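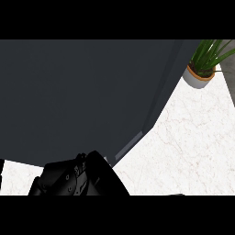
A simulated kitchen episode as one of its cameras records it, with the floor, a plant and one large grey surface in view.

The case against throwing away dull frames

Most teams that gather examples for a learning system have a filter somewhere in the pipeline that removes dull frames. Ours was written by Innes Semple in July and ran on every simulated episode before anyone looked at the data. It scored each frame by how much of it was taken up by the object to be handled, and dropped whatever scored low. A frame such as the one at the top of this page scored nothing. There is no target in it, only marble floor, a plant in a pale pot, the robot's own black gripper and a lot of flat grey.

I think the filter was a mistake, and I think the same mistake is common enough to be worth setting out.

A policy does not get to choose what its cameras see. It will spend a good part of its working life looking at the side of a cabinet, or at floor, while the arm travels between one useful place and the next. If those views have been removed from training, the policy meets them for the first time when it is running. What it does then is not well defined. In the Solska trials it tended to stop, or to drift slowly in whatever direction the previous action had pointed. Neither is a grasping failure, and so neither showed up in the grasping scores.

Neville Cropper, who ran those trials, put the filtered and unfiltered sets side by side. The unfiltered set held 2,467 episodes. The filtered set held the same episodes with their middles missing. He trained on both with the same settings and found the filtered version better at the final approach and worse at nearly everything that came before it. I would give up some of the first to get back the second. An arm that never reaches the object gains little from knowing how to close on it.

The usual reply is cost. Travelling frames are numerous and look alike, and storing them all is wasteful. This is partly true. But the answer to redundancy is sampling, and sampling is a different operation from filtering by content. Keep one frame in 9 along the slow stretches if space is short. The gaps are then regular, and the training code can be told about them. A content filter leaves gaps wherever the scene happened to look plain, and nobody downstream knows where those are.

There is a stronger objection, raised by Eliécer Ticona when I showed him an earlier version of this. Rendered scenes are plain in ways that real rooms are not. A broad top with even shading and no seams or marks gives a policy very little to fix its position by, and it may learn to rely on the one patch that does carry detail, such as the veins in a floor. Real counters have crumbs on them. He would keep the dull frames from real kitchens and drop the rendered ones.

I accept the diagnosis. I do not accept the remedy. If the surfaces are too clean, the renderer should be changed: vary the textures, vary the lighting, put some wear on the worktop. Nekik, our scene generator, can already do this and had been left on its defaults -- a decision taken for speed and never looked at again. Deleting the frames hides a fault in the scenes and makes it harder to find later.

What I would ask for is modest. Record whole episodes. Store the rule used to thin them next to the data, in words a newcomer can read. Before any filter is switched on, pull 40 of the frames it would reject and have a person go through them. Semple did this in October 2024, after the fact, and turned his own filter off the same afternoon.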